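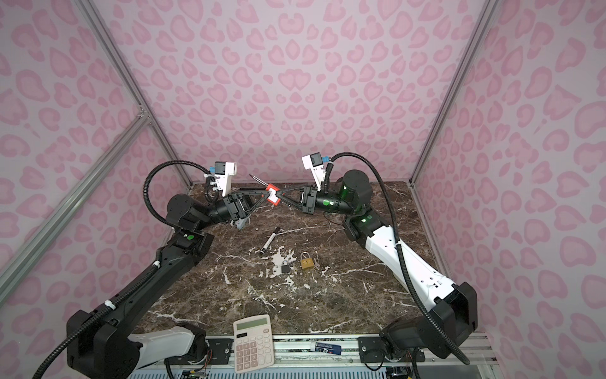 Oana Zamfir

Figure 2. Two robot arms over a dark marble tabletop.

4.2 Apprentice retention

Apprentices at the Prasthorpe depot spent their first year with one electrician, then moved between plumbing and building crews. Most who left did so within around three months of the move -- usually for a firm closer to home. Supervisors put this down to travel. The exit forms mention pay more often, but they were filled in by office staff and should be read with care. Stullinov kept the same crew pairings throughout and lost two apprentices over the same period.

Related items
Van stock and small contractors
Mircea Ghiță: Training budgets in Kurketia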